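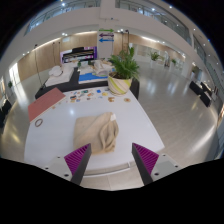 How should the Skandeck folding table be cleaned after daily use?

Wipe the top with a damp cloth and a mild dish soap, then dry it. Bleach and scouring pads will dull the finish and are excluded from the warranty.

Skandeck Hall Table, White

The Skandeck is a general-purpose table supplied by Grondbridge to schools, libraries and community halls. It is intended for rooms that change use during the day and must be cleared between bookings. The top is sealed on both faces, and the legs fold flat against the underside for storage.

Tables may be ordered singly or in sets of 4. Sets are delivered on a Flerkum trolley, which passes through a standard single door when loaded. The trolley remains the property of the customer and may also be ordered separately. 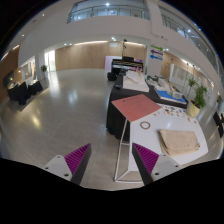
Leg locks should be checked before each use. Press down on both ends of the table and confirm that neither leg moves. If a lock feels loose, take the table out of service and request a Pagano lock kit, quoting the order number. Each kit contains 2 locks and the screws needed to fit them – no special tools are required.

Customers with sloping or uneven floors should order the adjustable feet. These are fitted at the factory and cannot be added later.

Delivery and Warranty

Standard delivery takes 18 working days from confirmation of the order. Deliveries above the ground floor must be arranged in advance, and a surcharge applies where no elevator is available. Tops and frames are covered for 5 years in normal indoor use. Damage caused by outdoor storage, standing on the table or dragging it across the floor is not covered.

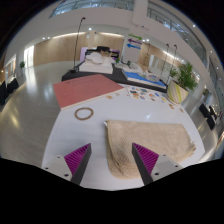

White tabletop with curved edges, shown with a folded beige cloth.

Replacement feet and edge trim are listed under Spare Parts. Orders received after noon on Friday are processed the following week.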